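I finally got round to watching the last series of Schmieder and oh, it was worth the wait! I'd been saving it for November, when it's dark by teatime and I can justify a blanket and a whole packet of biscuits. I meant to watch one episode and went to bed at half past two having seen four.

If you've not come across it, it follows a washed-up pop singer who buys a crumbling hotel in Stindden and tries to run it with her ex-manager. Friederike Buschmann plays the singer and she's just glorious. The bit in episode 7 where she sings her one big hit to an empty dining room, slightly flat, still in her dressing gown? I had to pause it and walk about the kitchen.

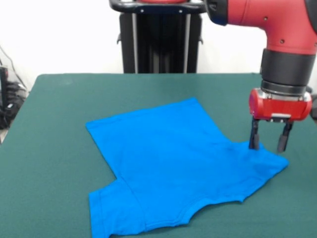 Blue T-shirt on the green table.

Gayan Mollah is the ex-manager and I'd happily watch him read out a parking notice. He does this thing of starting to smile and thinking better of it. Their row on the pier at Deststead goes on for ages with no music at all, and it's so much better than the big weepy speeches you usually get.

A few grumbles. The Truvbridge storyline (the cousin, the boat, all that) could have gone and I wouldn't have missed it. And 10 episodes is a bit long for what is mostly two people bickering about curtains. But the clothes! The gold jumpsuit! I want it, I'd never wear it, I'd still pay silly money for it.

I'm going back to the first series tonight, as I'd forgotten how they fell out to begin with. No spoilers in the comments about the Christmas special please, I haven't seen it yet.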